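Notebook, August. Drying of clay samples, microwave against oven

Carried on from the previous page. The aim is still to find out whether we can use a microwave for moisture content on the Heywood clay when the drying oven is full. Arif's samples have had the oven all month and the Heywood tubs are sitting sealed in the cold store, which is fine for the stiff ones and less fine for the soft grey stuff from the bottom of the trench.

Oven method as usual: overnight, cool in the desiccator, weigh, back in, weigh again. No changes there. All oven results are the reference and go in the left-hand column.

Microwave method as tried this morning: spread the sample thin in a glass dish, weigh, heat in short bursts, stir, weigh after each burst. Stop when the weight no longer moves between one weighing and the next. Used the low setting throughout. Last time on full power the clay spat over the turntable and the run had to be thrown out.
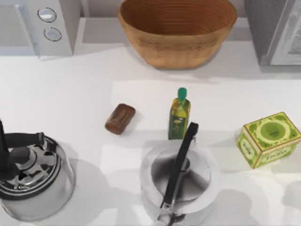
Sample preparation

Took 30 g from each tub, broken up by hand and with the stones picked out. The upper clay crumbles well. The lower clay smears and has to be cut into shavings with the wire, and I doubt the shavings are all the same thickness. Benedicta cut one lot and I cut the other. Hers look more even. For the next run one person should cut the lot, initials in the margin.

Dishes were dried and weighed empty first. One dish had a chip in the rim, put aside for washing up. Lids on between the bench and the balance, otherwise the reading drifts while you are writing it down. The balance in the end room drifts anyway when the door is opened — wait for it to settle before taking the figure.

Heating

Bursts of 90 seconds, with a stir after each. Steam was heavy in the first few bursts and then dropped away. The upper clay came to a steady weight without trouble and the result sits close to the oven value, well inside the spread we get between repeat oven runs. No smell, no colour change.
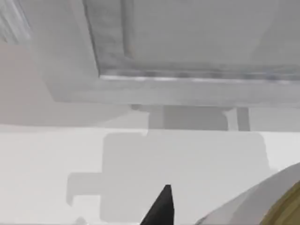
The lower clay was slower and less tidy. It formed a skin early on, and the shavings stuck together under it, so the weight seemed to level off and then started falling again once the lumps were broken. If I had stopped at the first flat reading the moisture content would have come out low. Suggest that for this clay we ask for two flat readings in a row, with the lumps crushed in between.

There was also a slight browning at the edge of the dish on the last burst, and a smell like damp leaves on a bonfire. The bottom of the trench is organic, Dinesh has it logged as "dark, fibrous in places". If we are burning off root matter then the loss in weight is no longer only water and the result will read high. So there are two errors pulling in opposite directions and a result that looks right could be right by luck.

Ran one dish on beyond the steady point to see. Weight kept creeping down. This did not happen with the upper clay treated the same way. I take that as fair evidence for the organic matter, but the oven at a lower temperature would settle it.
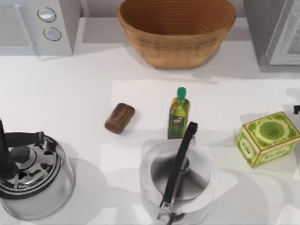
Nusrat disagrees on the browning. Her view is that the edge of the dish gets hot spots whatever is in it, and that the creep in weight is just tightly held water coming off late, as she saw with the Sullent clay. She would like a blank run with clean sand, wetted to a known amount, before anyone writes "organic" in the report. Fair point, and cheap to do. Added to the list.

Cooling

Let the dishes stand in the desiccator for over 30 minutes before the final weighing. A warm dish reads light on this balance. Repeated one final weighing straight from the microwave to check, and the difference was larger than the one we are arguing about. The note on the wall chart says "allow to cool", which is too vague. Anwara has the file for the chart and will change it.

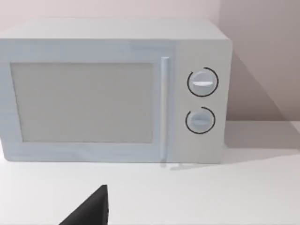
Microwave, door to the left and controls to the right.

Still to do

Sand blank, as above.
Lower clay in the oven at reduced temperature, beside a normal overnight run.
Repeat the lower clay on the low setting with shorter bursts and thinner shavings, same person cutting.
Ask Grakness whether they will accept microwave values in the Erkville report if the method is stated. If they want oven values only, then this is useful for sorting samples and no more.
Check the seals on the Heywood tubs. One lid was loose when I took it out and I have marked its result with a star.

Upper clay: happy to use the microwave now, with one oven check per batch. Lower clay stays in the oven queue until the blank is done.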